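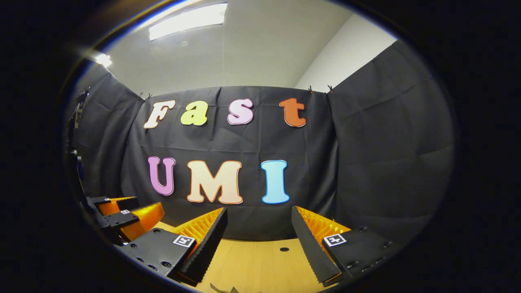
Pelter support got back to me first thing and said a jumping width reading usually comes down to tag detection, so would I please rule that out before blaming the new controller. Fair enough! I was pretty sure I had already done that, but I went back and did it again, slowly this time, and I'm putting everything in this ticket so it's in one place.

Ticket opened 10/10/2022
Product: Pelter handheld gripper, soft fingers
Status: waiting on customer (me)

Quick recap for whoever picks this up. I'm comparing two recording controllers for our handheld grippers, the Areck box we've had since January and the newer Agbayani one. Same grippers, same camera setup, same table, and everything gets saved in Clustulus. With the Areck the finger width comes out as a nice smooth line. With the Agbayani it's smooth until I pick up something soft, and then it drops to 6 mm for a moment and hops right back up to where it was. Rigid stuff is fine, which is driving me a little nuts.

What I did today:

Wiped the tags on both fingers and checked that they were stuck down flat. No change.

Opened and closed the empty gripper, slow and fast. Nothing odd on either controller, and the width at full open was 80 mm on both, so I don't think it's the calibration.

Swapped the USB cable (I know, I know, you always ask). No change.

Turned the exposure down a notch because our ceiling lights are pretty harsh. I thought this had fixed it for a good half hour – then I picked up some cloth and got the drop again.

Ran the cloth pickups again with both controllers, from the table next to the gray basket. The Areck was clean all the way through. The Agbayani gave me 7 drops in 190 pickups. That isn't a lot, but each one puts a spike in the training data and I have to go in and cut it out by hand.

My guess was the cloth. A soft piece can trail back down the middle of the gripper, right between the tags, and maybe a fold swings over one of them for an instant. Let go of the cloth and there's nothing left to see, so it's hard to catch live.
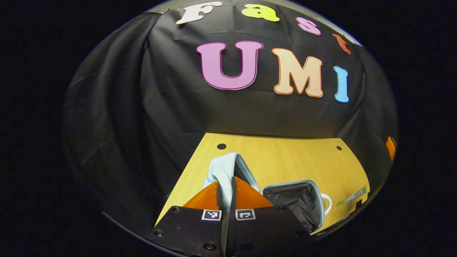 Could you try it with the hold-last-value setting turned on, the next reply asked, and also send the raw tag log for one of the bad pickups? The Areck holds the last good width by default when it loses a tag, it said, and the Agbayani doesn't, so the two might be losing tags equally often and only one of them shows it.

Okay, that one stung a bit, because I'd been telling everybody here how much better the Areck was at this.

I found the setting (it's under Tracking, then Advanced, and it's spelled "hold last valid" in my version) and turned it on. Short run with cloth, no drops. I haven't redone the full set yet, so please don't close the ticket!

The raw log is attached. In the bad pickup the left tag goes missing and then comes back, and the drop lines up with the gap. I'd like to turn holding off on the Areck too and compare them properly, but I can't find where that lives. Is it in the config file, or do I need the Clustulus plugin for it?

Leaving both controllers plugged in until I hear from you.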